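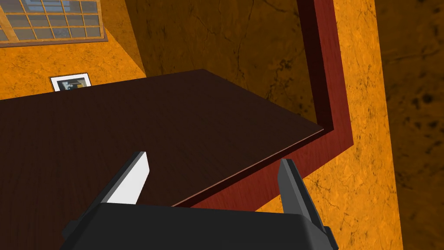 Latance finger kit for parallel grippers — four stars, would be five with a better manual

Short version: good kit, fiddly to fit, buy it if you swap fingers more than once a month. Otherwise keep your money.

Paid $329 for the full set. That's two pairs of fingers, shims, screws, a wee torque driver and a licence for the Teltell sim model. Fitted it to our arm on a Thursday after knock-off and had it picking parts before tea. Mostly.

Fitting. Wipe the carriage faces first. The old thread locker had gone to crumbs on ours and one finger sat proud, took me ages to work out why. Screws are short. Driver is decent, clicks clean, grey handle, already lost it once. Do the screws up finger tight, close the gripper on a shim, then torque. The manual has this the other way round. Manual is wrong.

The sim. Was going to skip it, glad I didn't. You load the finger model, park the gripper over a bare table and jog it open and shut before touching the real one. White inner face on one finger, dark on the other, so you can tell left from right when the wrist has spun round and you've lost track. Small thing, use it constantly. The room it loads by default is hideous — orange marble everywhere — but I haven't bothered changing it.

Best bit was checking clearance near the table edge. Our old offsets had the right finger clipping the tray lip on the way down. Found that in the sim, fixed the approach height, no bent fingers. The last bent pair cost me $137 so I reckon the licence has nearly paid for itself.

Calibration. Home it, open full, close full, then again. Stroke read 90 mm at full open, same as the sheet. If yours is off, don't fudge it in software, go back and check the shims. I fudged it. Had to redo the lot.

Looking after it. Wipe the rails weekly, dab of grease monthly. I use the Hadgu stuff in the small tube, Cama one is cheaper but goes gummy in our shed in February when it's hot. Check the screws after the first day, one of mine had backed off a touch.

Gripes. No spare screws in the box. Spare pads are $39 a pair and you'll want a pair on the shelf. Sim licence is tied to one computer, moving it meant emailing support and waitng. They did answer, polite enough. Case foam is already tearing around the shims.

Compared to the Cama kit I had before — stiffer, better colour coding, worse box. Cama's printed guide was clearer.

Would buy again. Would not lend the driver.

Edit: pads still fine, have done up to 329 cycles in a shift on them. Rail wiper on the left side squeaks a bit, greese fixed it.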